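二月　土曜日の午後
文・コウベク文具室

うちの町には、一年に一度だけ「筆箱の日」がある。正式には文具店ツァトウの棚卸しの日なのだけれど、店がその日だけ古い鉛筆を一本9円で放出するものだから、子どもも大人も自分の筆箱を空っぽにして駆けつける。わたしは三十を過ぎてもまだ通っている。だって楽しいのだ！

店に行く前に、まず家で筆箱をひっくり返す。これが儀式の半分を占めると言ってもいい。去年の今ごろ何を書いていたか、出てきたものを見ればだいたいわかる。歯形のついた鉛筆は試験のころ、妙に短い緑は木の葉ばかり塗っていたころ。タトゥラに引っ越した叔母からもらった赤鉛筆は、手紙の宛名にしか使わないと決めたくせに、いつのまにか半分になっていた。叔母の返事はいつも長くて、最後のほうは字が斜めに登っていく。あれがまたいい。

机の木目の上に文具が散らばると、急に部屋が広くなった気がする。黄色い鉛筆はどうして斜めに寝ているだけで絵になるんだろう。はさみの緑の柄も、ペンの黒も、机の上に出たとたん、みんな少し得意そうな顔をする。わたしは椅子に座り直して、どれから戻そうかと迷う。この迷う時間がたまらなく好きだ。 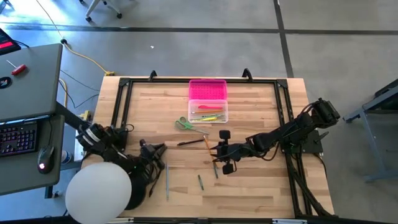 鉛筆とペンは、どちらを先に筆箱へ戻せばいい？

長い鉛筆が先。底に沿わせて寝かせておけば、短いものやペンはあとから隙間に入る。

これは祖母の教えで、祖母は列車の切符売り場で働いていたから、狭いところに物をおさめるのがとびきり上手だった。切符の束も、飴も、編みかけの靴下も、ぜんぶ同じ引き出しに入っていた。幼いわたしには、その引き出しが魔法の国の入り口に見えたものだ。飴はたいてい薄荷で、切符のインクの匂いがした。

さて、今年の筆箱の日。ツァトウの前には開店の15分前からもう列ができていて、わたしの前にいた男の子は、空の筆箱を太鼓みたいに叩いていた。かたかた、ことこと。すると後ろの誰かも叩きだし、その後ろも叩きだして、しまいには通りじゅうが筆箱の楽隊になった。パン屋の窓まで震えていたと思う。わたしももちろん叩いた。ふたの音は、底の音よりずっと高い！

扉が開くと、いつもの木箱に鉛筆がどっさり。今年は200本だと札に書いてある。端のほうに、聞いたこともない銘のものが一本だけ混じっていた。軸に小さく「チェルテロ 61」とある。硬さの記号でもなさそうだし、年号かもしれない。手に取ると、ひんやりして、思ったより重かった。

9円を払って、走って帰った。机に紙を広げ、さっそく線を一本引いてみる。灰色の、なんということもない線だ。ところがその線は、わたしが手を止めたあとも、紙の端に向かってゆっくり伸びていく。しかも少しずつ斜めに登っていくではないか。叔母の字とそっくりの角度で！

わたしはあわてて便箋を出した。宛名は赤鉛筆で、中身はこの新しいので書く。一行目に「筆箱の日でした」と書いたら、鉛筆は待ちきれないように、もう二行目へ進んでいた。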